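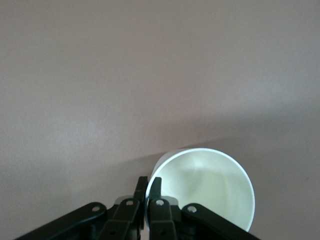
The Wekwood Pan

The pan came to the kitchen at Jarkesier in January, in a crate with no paperwork. It was a sauté pan, straight-sided, with a steel handle fixed by three rivets. The base was stamped Galli. The new cook weighed it on the flour scale and got 1119 grams, wrote the number on a strip of tape and stuck the tape to the shelf where the pan would live.

Every pan at Jarkesier had a strip of tape. The previous cook had begun the practice and left a notebook explaining it. Weight on arrival, weight each January after that. Cast iron gained slightly as the seasoning built up. Aluminium lost a little to the scouring pads. The small Ruvus saucepan had gone from 584 grams to 581 over six years, and the notebook gave this a full page, with a remark about the dishwasher setting.

The new cook followed the notebook. She boiled water in the Galli first, to see how the base heated. Bubbles formed evenly to within a finger's width of the wall. She fried a single egg without fat and it stuck. She heated the pan longer, tried a second egg with a spoonful of oil, and it slid. She wrote down the burner position and the time.

By the spring she used the pan for most of the lunch service. It took four portions of onions in one layer. Browning began at the side nearest the back burner, so she turned the handle a quarter every two minutes. The sauces released cleanly when the wine went in. One rivet had a slight burr on the inside, and she cleaned around it with a wooden skewer.

In the autumn the handle began to move. The play was small, less than the thickness of a fingernail, and only showed when the pan was full. She tightened nothing, as there was nothing to tighten. A rivet is either sound or it is replaced. She sent the pan to the repair bench at Wekwood, two valleys over, with a label tied to the handle: loose, lower rivet, please keep base flat.

For three weeks she cooked in the Ruvus and in an iron skillet that was too heavy to toss. Lunch ran late. The onions had to be done in two batches and the second batch was always paler. She entered this in the notebook under Galli, although the Galli was not there.

The pan came back wrapped in sacking. The bench had replaced all three rivets and filed the heads smooth. The base was flat; she checked it against the steel rule and could not get a sheet of paper under it. A job slip was folded inside, number 104, with one line in pencil. Handle was bent when first fitted, have corrected, previous rivets enclosed.

The rivets were in a twist of greaseproof. She put the pan on the flour scale and it read 1122. She tipped the old rivets on to the smaller scale, wrote that figure down as well, and worked out how much heavier the new ones must be. Then she found the previous cook's page for January, the one headed Ruvus, and saw in the margin, in the same pencil hand as the slip, a correction to the subtraction.

She peeled off the tape and wrote a fresh strip. The onions for lunch were already cut. She set the burner to the third mark, waited eighty-three seconds by the wall clock, and added the oil.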